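About Godov

Godov rents and sets up small robot arms for workshops, schools and people who work from home. We started in a back room of a furniture shop, where Gerrit Mathebula was repairing chairs and Halyna Koval was writing software for him in the evenings. The first arm they bought stood for weeks without work, as the manual was written for factories. From this trouble came our product, the Pretorius kit.

The kit is one light arm, the cables, our control program and four days of help. We bring it, we put it on the table you already have, and we stay until you can start it and stop it without calling us. You do not need a special floor or a safety cage for the tasks we accept. If your task needs these things, we will tell you on the first visit and we will not charge for this visit.
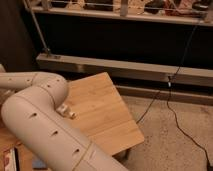
The arm set up at table height, with a wooden board beside the elbow.

Our customers are mostly small. One makes picture frames, one packs seeds, and two are technical schools that use the kit in the second year. They often ask how much space is necessary. A normal table is enough, but it must be stable, and we prefer that the cables go down to the floor and away from the chair. Kgomotso Du Plessis makes the plan for every room before delivery and sends it to you as a drawing. Please read it well, because moving the base later takes half a day.

The rent is 400 a month, with a deposit of 1000 which we return when the arm comes back complete. Schools pay the deposit in two parts. Since May the price also includes the exchange of worn parts, and you do not need to send us the old ones.

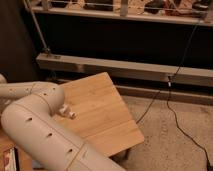

The control program is called Proridlow. It works on an ordinary laptop and does not need the internet after the installation. You teach a movement by guiding the arm with your hand, then you save it and give it a name. Ramiro Segura, who wrote most of it, also answers the support line in the mornings, so your question goes to the right person. In the afternoon please write an e-mail and expect the answer the next day.

We are a team of five. Keabetswe Sithole takes care of contracts and training, and she is usually the first voice you will hear. Our deliveries outside the city are made together with Dedach, a transport company that we know for many years and that handles the boxes with care.

If you want to see the kit before you decide, come to our showroom on any working day after ten. Bring one piece of the thing you want to move, also if it is ugly or dirty. We will try it on the arm together with you, and you will get a written offer within the same week.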